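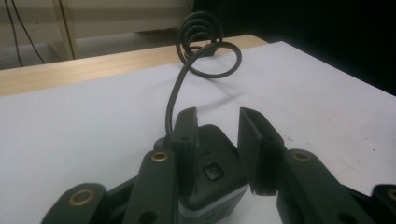 Suris Tabletop Handling Set: Data Card

Maintained by the Ďurica laboratory, Stevudix
Contact for the set: Kristýna Doležal
Contact for hardware and calibration: Igor Oravec

1. Summary

The Suris Tabletop Handling Set is a collection of short demonstrations of small objects being approached, grasped, moved and released on a table. All demonstrations were made by people using a hand-held two-finger gripper with a camera mounted on it. No robot arm was used during collection. The set is intended for training and testing policies that are later run on an arm fitted with a gripper of the same finger geometry.

The present release contains 3869 demonstrations. Of these, 715 involve an object with a cable attached, and these are supplied as a separate part of the set under the name Suris-Cable.

2. Reasons for collection

Earlier work at Stevudix relied on demonstrations with rigid, unattached objects such as boxes, cups and blocks. Policies trained on that material performed acceptably on similar items but did poorly when an object was tethered. A cable may pull the object back, catch on a finger or drag a neighbouring item across the table. The Suris-Cable part was planned to cover these cases -- in particular small electronic devices whose lead is left coiled on the work surface.

3. Collection procedure

Each operator completed a practice period of 200 demonstrations before any of their work was accepted into the set. Practice demonstrations are not included in the release.

A demonstration begins with the gripper open and the object in view between or ahead of the fingers. The operator closes on the object, carries out the task named on the task sheet, opens the fingers and withdraws. Operators were asked to move at an ordinary pace and to avoid correcting a poor grasp more than once. Where a second correction was needed, the demonstration was stopped and marked as failed.

For cabled objects, the following additional rules applied:

- The cable is arranged by hand before recording starts and is not touched by the operator during the demonstration.
- The arrangement is changed after every demonstration. Coils, loose loops and straight runs are all permitted.
- Contact between a finger and the cable is allowed and is recorded in the label file.
- The free hand stays out of view unless the task sheet calls for it.

Lighting was that of the room. Operators did not clean marks from the table between sessions, and background furniture was left as found.

4. Contents of each record

Every demonstration is stored in its own folder, holding:

- the video from the gripper camera
- the estimated path of the gripper through space
- the opening between the fingers over time
- a label file giving the task, the object class, the outcome and any cable contact

Object classes are deliberately broad. A device is labelled by its general shape and by whether it has a cable, and makers' names are not recorded. Lettering on objects has not been transcribed.

5. Checking

Each demonstration was reviewed by 2 people working separately. Reviewers confirmed that the outcome label matched the video and that the finger opening followed the visible movement of the pads. Disagreements were settled by Ms Doležal. Failed demonstrations have been kept and are marked as such; users who do not want them should filter on the outcome field.

6. Known limitations

The gripper itself takes up much of the lower part of the view. When the fingers close on a low object, its base may be hidden for part of the grasp. Users who crop the video should take care not to remove the finger pads, as several of the labels depend on their position.

Most tables in the set are pale. Performance on dark or patterned surfaces has not been tested by the laboratory. Thin dark cables stand out well against a white table top, and a policy trained only on this material may follow them less reliably elsewhere.

Cable tension was not measured. The contact field states whether a finger touched the cable and gives no indication of force.

7. Changes since the previous release

- The Fustesetti calibration files replace the earlier ones. Gripper paths have been worked out again for the whole set.
- Folder names no longer include the operator's initials.
- Sessions recorded in February with a loose camera mount have been withdrawn.

8. Access and use

The set is available for research and teaching on written request to the laboratory. Recipients may not pass it on to third parties, though trained models may be shared freely. Requests should state the intended use and the part of the set required.

Errors in labels should be reported to Ms Doležal with the folder name. Questions about finger spacing, camera position or replacement parts should be sent to Mr Oravec.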